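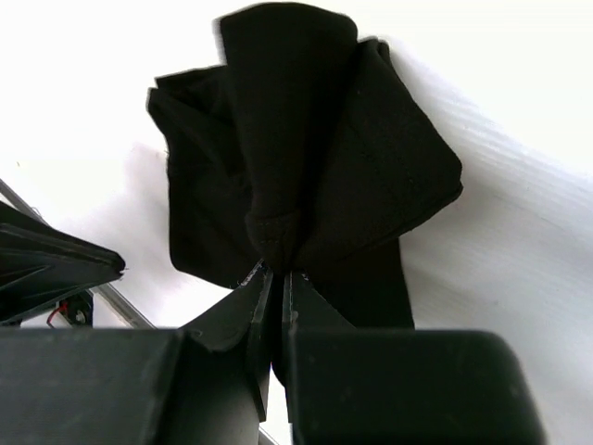 Slide 1. Gripper holding black fabric at a raised fold, seen from the wrist camera.

Student Robotics Project: Teaching a Robot to Handle Cloth
Speaker notes, autumn information session
Presenter: Sorcha Dolan, Program Lead, Bahrami Technical Institute
29 Sep 2026
Reading time: 8 min

Opening (slide 1 stays up)

Good afternoon, and thank you for coming. On behalf of the Institute I would like to welcome new students, returning students, and the faculty members who have agreed to serve as project advisors this year.

I will leave this slide on the screen while people find their seats. The two fingertips have closed on the black cloth at the base of a tall fold, and there is a line of stitching just above the grip. Please keep that stitching in mind. It will come up again when I speak about seams.

[Wait for the doors to close. Ask whether the back rows can hear.]

Purpose of the project

The cloth handling project is a full-year course for second- and third-year students. It carries credit in both the mechanical and the computing tracks. Students work in teams on a single shared problem: a garment lies crumpled on a table, and the arm must pick it up, open it out, and lay it down flat enough to be folded.

Many of you have worked with rigid parts. In the first-year course the arm moved blocks and short lengths of pipe, and a block keeps its shape when it is lifted. Cloth does not. Each time the fingers close, the shape of the whole piece may change, and the plan made a moment earlier may no longer apply. Students should expect to spend more of the year on this difficulty than on any other.

The course does not require prior experience with garments or textiles. It does require the first-year programming sequence, and we will not be able to waive that requirement this year.

What the work looks like

[Point to the raised fold, then to the broad flap on the right.]

A crumpled garment gives the arm a choice of places to take hold. A raised fold is often attractive, as it offers something upright for two fingers to close on. A flat flap may be closer to a real corner but harder to pick up cleanly. In this view you can see both. On the right-hand corner the edges are stacked, so more than one layer of cloth is lying there, and a grip at that point could take up one layer or several.

Dark cloth on a white surface makes the outline easy to find. Inside the outline matters are less simple. The lowest layer on the right shows almost no texture, and a program that looks for creases has little to work with in such an area. The seam is faint but it can be made out as a dotted line across the flap. Teams that learn to use seams and hems as landmarks will have a real advantage.

[If asked about color: the garment set for this year includes light, dark, and patterned items. All teams receive the same set.]

How the teams are organized

Each team has its own bench time and its own log. Within a team, students rotate through the roles of operator, recorder, and safety lead. No student may hold the same role for two sessions in a row. The advisor signs the log at the end of each session, and an unsigned session does not count toward the course requirement.

Every attempt is recorded, including the ones that fail. We ask each team to complete 304 recorded attempts before the winter break. Last year's cohort built a shared archive of almost 2000 attempts, and it is open to you from the first day of the course. Please use it. Several of last year's strongest reports came from students who studied other teams' failed grips with care.

The logs are kept in Gultine, our course record system. Accounts will be opened after enrollment closes. Students who attended the August preparatory workshop already have accounts and should not request new ones.

[Pause for questions on enrollment. Defer questions on grading to the next section.]

Assessment

Grades are based on the team log, two written reports, and a final demonstration. The demonstration is graded on the method and on the team's account of it. A team whose arm drops the garment in front of the examiners can still earn a high mark if its members can state what the arm was attempting and why the attempt was reasonable. A team that succeeds and cannot explain its success will be asked further questions.

The first report covers grasp selection only. Students are asked to choose a set of their own recordings, state where the fingers closed in each one, and argue for or against that choice. Reports longer than 8 pages will be returned for revision.

The spring meet

Teams may also apply to represent the Institute at the Ferkiseck student meet in the spring. Participation is optional and has no effect on the course grade. The meet uses garments that the teams have not handled before, and the table may be a different color from ours. Teams that intend to apply should notify their advisor before submitting the first report.

Travel costs for selected teams are covered in part by the Zomico student fund. The application form is held at the program office. Receipts are required without exception.

Safety and conduct in the laboratory

Hands remain outside the marked area while the arm is powered. The safety lead has authority to stop any session, including one led by an advisor. Loose sleeves, lanyards, and scarves must be removed or secured before entering. The gripper cannot tell a scarf from the garment it has been asked to pick up.

Cables are to be checked at the start of each session. Worn fingertips should be noted in the log and reported to the laboratory technician. Students may not file, sand, or glue the tips themselves.

Lint should be cleared from the table between garments. It is a small matter, but specks on a white surface have been mistaken for cloth by more than one student program.

[Return to slide 1 if the room has questions about gripping. Keep answers short; the hall is booked for another session after ours.]

Closing items

Enrollment forms are on the table by the door. Please write clearly and list your preferred bench times in order. Advisors are asked to remain for a short meeting about the log signatures. Students who need to arrange an accommodation may speak with me directly or write to the program office before the first session.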